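Chapter 3
Teaching by Showing

In this chapter
3.1 Guiding the arm by hand
3.2 Driving the arm from a distance
3.3 What gets recorded
3.4 Cleaning up a set of demonstrations
3.5 Exercises

In Chapter 2 you moved an arm by writing down joint angles and sending them to the controller one after another. That is fine for a job that never changes. It becomes tiresome as soon as a cup is moved a hand's width to the left, because every number after the first has to be worked out again. Most people who need a cup moved can't write the numbers in the first place, but they can move a cup.

This chapter is about using that skill. A person carries out the task through the robot, the robot's computer keeps a record, and a program is built from the record. One run through the task, from the starting position to the finish, is called a demonstration. The person giving it is the demonstrator, or the operator when the arm is driven by remote control.

There are two main ways to give a demonstration. In the first, the demonstrator takes hold of the arm and leads it through the motion while the motors carry only the arm's own weight. This is hand guiding, also called kinaesthetic teaching. In the second, the operator stands clear and drives the arm with a joystick, a hand-held tracker or a smaller copy of the arm. This is teleoperation. Hand guiding is quick to learn and gives the demonstrator a direct feel for the joints. Its main fault is that the demonstrator's own arms and body get into the camera's view. Teleoperation keeps the view clear, but it takes practice, and the operator usually has little or no sense of touch.

Teleoperation also works on an arm that exists only in a simulator. The controls are the same and the recorded data have the same layout. A dropped glass costs nothing, and the table can be reset with one key. We will use a simulated arm for the early exercises and move to the bench in Chapter 5. 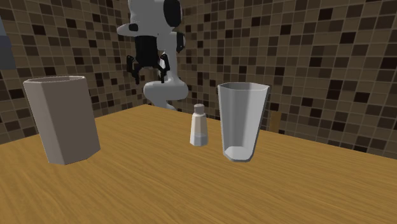 Figure 3.1 A simulated tabletop task. The gripper is open above the table, with a cup, a shaker and a glass within the view.

Look at Figure 3.1 as an operator would. Suppose the job is to pick up the white shaker and set it down on the other side of the glass. Before touching the controls, you have several things to settle. The shaker is much shorter than its neighbours, so the fingers have to come down low between two taller objects. You could come straight down from above, or swing in from the side and risk knocking the cup. You also need to choose how high to lift before travelling across. A person at a kitchen table makes these choices without noticing them. In a demonstration they all end up in the record, good or bad.

Depth is the usual trouble for beginners. On a flat screen it is hard to judge whether the fingers are over the shaker or behind it. Ngaio Rakena, who ran the practical classes for which these notes were first written, had her students line up the gripper in a second view before every descent. Do the same in Exercise 3.2, even if it feels slow.

Try to be consistent as well. If you hesitate halfway, the pause is recorded along with the rest of the motion. If you go left around the glass in one demonstration and right in the next, a simple learning method may average the two and steer into the glass. Section 3.4 deals with finding such cases and deciding which to keep.

Before you go on

You should be able to read a joint table (Section 2.3) and explain the difference between joint space and tool space. If either is shaky, go back over them now.

3.1 Guiding the arm by hand

Hand guiding depends on the controller knowing how heavy the arm is. At each instant it works out the torque needed to hold every joint against gravity and applies that much and no more. The arm then stays where it is left and moves when it is pushed.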